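Pultau Garment Steamer: Five Months In

I have ironed for most of my adult life and resented every minute of it, so take my excitement with that in mind. The Pultau handheld steamer has been on my shelf since August and I still look forward to using it, which is a strange thing to say about a laundry tool!

Some background. I sew a little (napkins, pillow covers, drawstring bags for gifts) and I wear a lot of linen. My old iron leaked rusty water onto a blouse I loved, and my friend Mawar told me to stop buying cheap irons and try steam. I paid 27 dollars on sale, and it came in a plain box with a brush attachment, a measuring cup and a booklet that is mostly warnings.

It heats up fast. I fill the tank, plug it in, go pick out a shirt, and by the time I'm back the light has turned green. The trigger locks, so your finger doesn't cramp, and the head is wide enough that a shirt front takes three or four slow passes. Linen comes out relaxed with a little life left in it, just how I like it. Cotton poplin is harder work. You need to pull the fabric tight with your free hand and go over it twice, and a crisp collar is still a job for an iron.

What surprised me is how much I use it on things I would never have bothered ironing. Curtains, right there on the rod! The couch throw, the ironing board cover (yes, really), and all the soft storage around the house that arrives folded flat and keeps its creases for months.

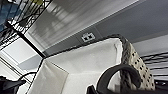

White fabric bin and polka dot fabric, both good candidates for a pass with the steamer.

For thicker fabric, snap on the brush. It lifts the nap on a wool coat beautifully, and it got the hanger bumps out of my sweaters in one go. Keep it moving on anything synthetic, and test a hidden spot first. I held it too long on a polyester scarf and now the scarf has a shiny patch.

A few complaints. The tank is small, so a full load of shirts means two refills, and you have to let it cool a bit before opening the cap. It spits if you tilt it too far forward. The cord could be longer too, and mine is always just short of the window. I use distilled water and haven't had any scale so far.

Would I buy it again? Yes, tomorrow. I kept the iron for quilting seams and collars, and everything else gets steam now. If you do buy one, get a sturdy hook for the back of a door while you're at it. Mine is over the bathroom door and that's where all the steaming happens.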